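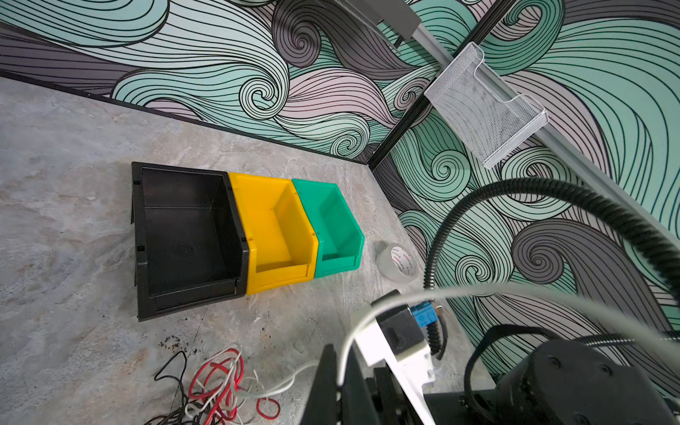 Oprea: picking wires out of a tangle with two arms
Student project report, Brurstead, 16/04/2026

My part of Oprea was the software between the cameras and the arms, so if you came for motor specs you'll be disappointed (sorry!). The job sounds easy when you say it fast. There's a tangle of thin wires on the table, there are bins in a row, and the program has to pick one wire, decide which arm goes for it, and send it to the right bin by color. I had a plan for that in December that fit on one page. I still have the page and it makes me laugh.

Perception

I started with plain color thresholds, mostly to have something running. Red was fine from day one. White was bad, because the marble pattern on the table has pale streaks in it and my code was very happy to find "wires" in all of them. Black wires had the opposite problem near the black bin. And then there's the wallpaper! Every one of those curls is outlined in thin black lines, and a thin black line is pretty much what I had told the detector to look for. For one whole week the best wire in the workspace, according to my scores, was a spiral on the wall.

Masking out everything above the tabletop fixed the walls in the fixed camera view. The wrist view was harder since the mask has to move with the arm, so I ended up projecting the table outline from the joint angles every frame. I also labeled 1265 frames by hand and trained a small segmentation network on them. It's called Jerach in the repo and you don't want to know how the name came about. It gives me a mask per color, and I thin each mask down to a centerline. Crossings are where it still gets confused - it likes to jump from one strand to another of the same color.

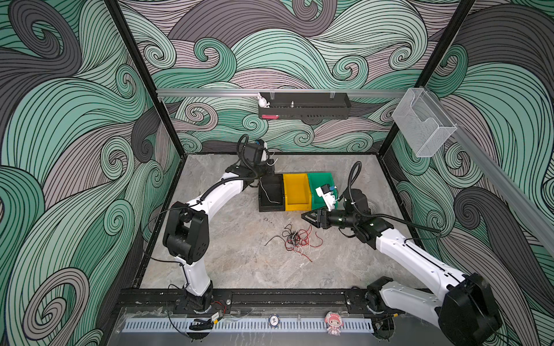
Brurstead Student Project Reports, Issue 8

Planning

Once I have centerlines, the planner looks for a spot on a wire with free space on both sides and ranks the candidates. My first ranking only cared about distance to the gripper. That picked spots deep inside the knot all the time, so I added a penalty for nearby crossings and it got a lot more sensible.

Two arms sharing one small table was the part I underestimated the most. I wrote a very simple lock: the area over the wires belongs to one arm at a time, and the other one has to hold a pose off to the side until it's released. It's slow, and I know there are nicer ways to do it, but I could understand it at midnight with a deadline coming. The cables along the arms aren't in the collision model at all. I just padded the links with fatter boxes, which costs me some reach close to the bins.

Tooling

The thing I'm proudest of is the replay viewer. It loads a log, shows both camera views with the masks on top, and lets you step through every decision the planner made and why the other candidates lost. I wrote it over a weekend because I was tired of guessing, and I should have written it first. Around 685 logged attempts are in there now, and you can filter them by color or by arm.

Still open

Tracing through crossings is number one on my list. After that I'd like the lock to cover smaller regions, so the second arm can do something useful while it waits. The bin positions are also still typed into a config file by hand, so if you bump a bin, please go edit the file.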